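Folding a Basketball Jersey on a Bench or Ottoman
Posted by Yamuna Thevar, 2004-08-12

A sleeveless jersey is awkward to fold. The armholes are wide, the shoulders slide around, and the print takes a crease if you fold across it. You don't need a table. Any padded surface with a fairly flat top will do.

Before you start

Clear the top and brush off any lint. Check the care label for ironing instructions. On most shirts it is sewn into a seam near the hem. Turn the jersey right side out.

Step 1. Find the collar

If the jersey is in a heap, don't shake it over the floor. Feel for the ribbed collar first, then hold the shirt up by both shoulders and let it hang.

Step 2. Lay it flat

Lower the hem first and the collar last, with the neck pointing away from you. Smooth outward from the middle of the chest with your palm. Straighten the armhole trim last, as the shoulders bunch up easily. 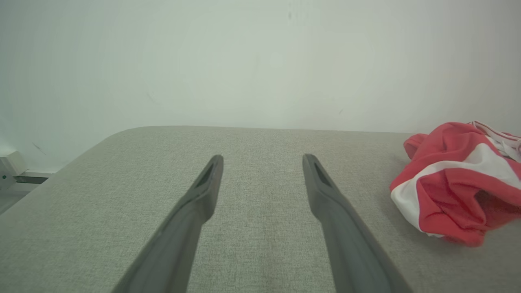
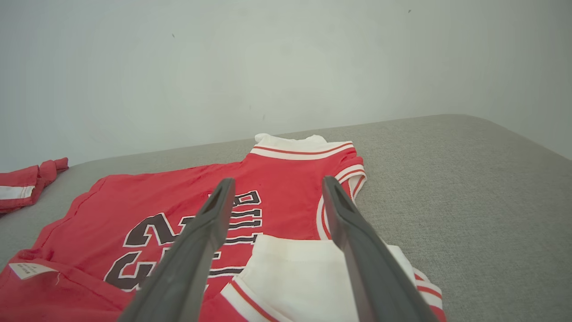
Red jersey with white trim, on gray upholstery.

Step 3. Fold

Turn it face down. Bring each side in toward the center so the edges meet. Fold the hem up to the middle, then once more to the collar. Flip it over.

Meenakshi Annamalai folds hers in thirds instead, which fits a narrow drawer better. Stack with the heaviest shirts at the bottom.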